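Wrist Marker Setup for Hand Demonstrations: Working Rules
Bravosance capture guide, revised September 27, 2023

These rules apply to every operator recording two-handed cloth tasks for robot training.
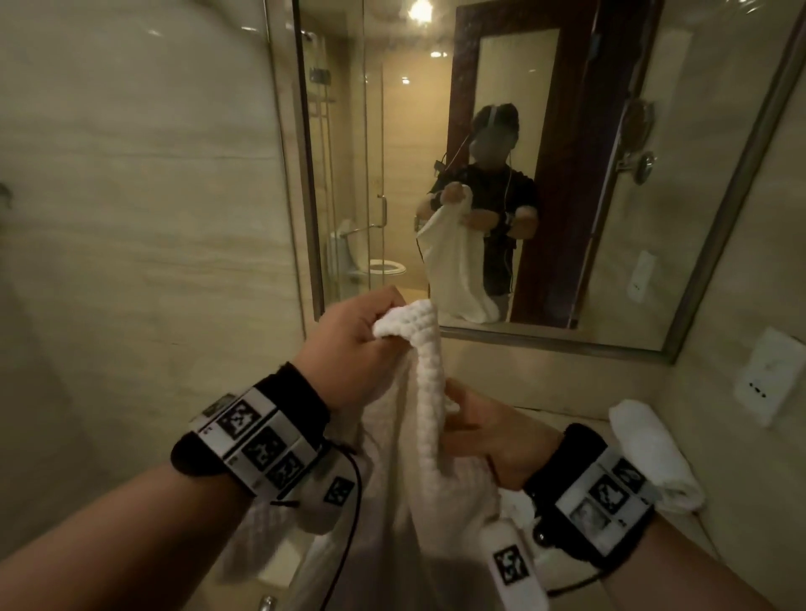 Before recording

1. Fasten both wristbands so the panel cannot rotate on the arm. Tug each one once.
2. Wipe the marker faces with a dry cloth. Do not use spray cleaner – it leaves streaks that the tracker reads as edges.
3. Route cables toward the elbow with enough slack for a full reach.
4. Hold both wrists still for 2 seconds at the start of the take.

During the take

Keep at least one marker per wrist in view of the head camera. Glare on a panel counts as a lost marker. If it persists, turn the body slightly and continue. Large items such as bath towels must not be draped over the bands. Stop any take at 90 seconds.

Mirrors are allowed, but tick the mirror box on the log sheet. Faces are blurred before release, reflections included.

After the take

Discard the file if either wrist goes untracked for more than 30 frames in a row. Send disputed takes to Alasdair Geddes.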